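Grora has backed the harbour lantern walk again this year. It's our sixth time as a supporter and the biggest one so far.

2290 people walked the route from the old pier to the bandstand. Last year it was nearly 175 short of that.

All the money from tickets and the soup stalls goes to the hospice day centre and the young carers' group. Both had stands at the finish.

Brian Massawe and Domenica Gisler from our office marshalled the corner by the slipway from 4pm until the last walkers came through. It rained for most of that. 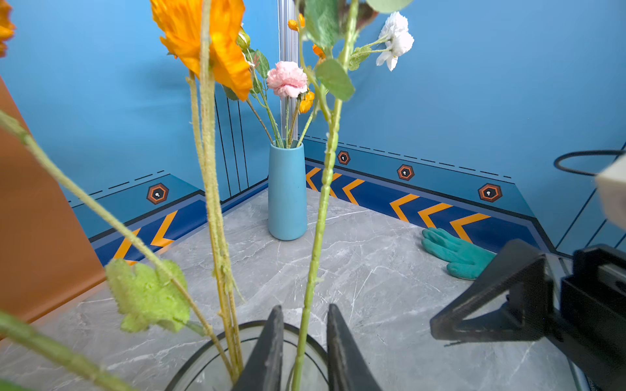
Orange poppy-style and white artificial flowers in a dark glass vase.

Thanks to Pramix for lending the sound system, and to Britta Oltmanns, who ran the lantern workshops in the library through February. 12 sessions, all full.

The school choir sang at the bandstand at 7pm. Their lantern was a heron and it won the children's prize – well deserved.

A few people asked about lost property. There are gloves, a pushchair cover and one small welly at our front desk. Open until 5.

Next year's walk is planned for March again. The organisers need 200 marshals and sign-up is on their page now. Early evening shifts are the hardest to fill.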